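Adjustment Ranges Should Be Printed on the Product Page

Office furniture is sold on appearance and warranty length. The numbers that decide whether a chair fits a person are usually missing, or they sit in a PDF three links down. I think seat height range, seat depth range and armrest height range should be on the first page a buyer sees, in the same units and measured the same way.

Last year I specified seating for the Fodildale office, 40 workstations in one open room. Of the models on the shortlist, the Zorkudell sheet gave seat height measured with no load. The Montes sheet gave it under load but did not state the load. The two figures cannot be compared. Foam and cylinder both settle under a sitter, and a short user will notice the difference at the back of the knee.
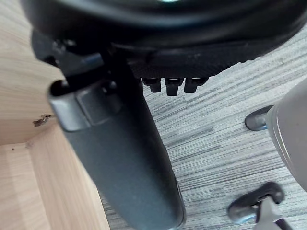
Armrests are worse. Some makers measure from the floor, some from the seat, and some give only the travel. Travel alone tells the buyer nothing. An armrest that moves a long way but starts too high will still hit the underside of a fixed desk, and the sitter ends up parked too far from the keyboard.

The usual objection is that people try a chair before buying. In bulk purchasing they do not. One sample goes to one meeting room, a few people sit in it for a minute, and an order follows. Our sample stayed 29 days, which was generous, and in that time hardly anyone touched a lever.

A second objection is cost. Measuring a chair takes a fixture, a known weight and a tape. Zamik already prints a full table for its task chairs, including the test load, and the table takes up less space than the paragraph on fabric colors.

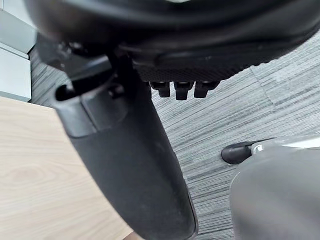 What the table should contain

Minimum and maximum for each adjustment, the load used, and the reference point. Step size where the adjustment is not continuous. Wheel type, as a swap to taller casters shifts every floor measurement.

I would also accept a single drawing with the same values - many buyers read drawings faster. Either one would have saved us most of the 51 emails we exchanged with suppliers before placing the order.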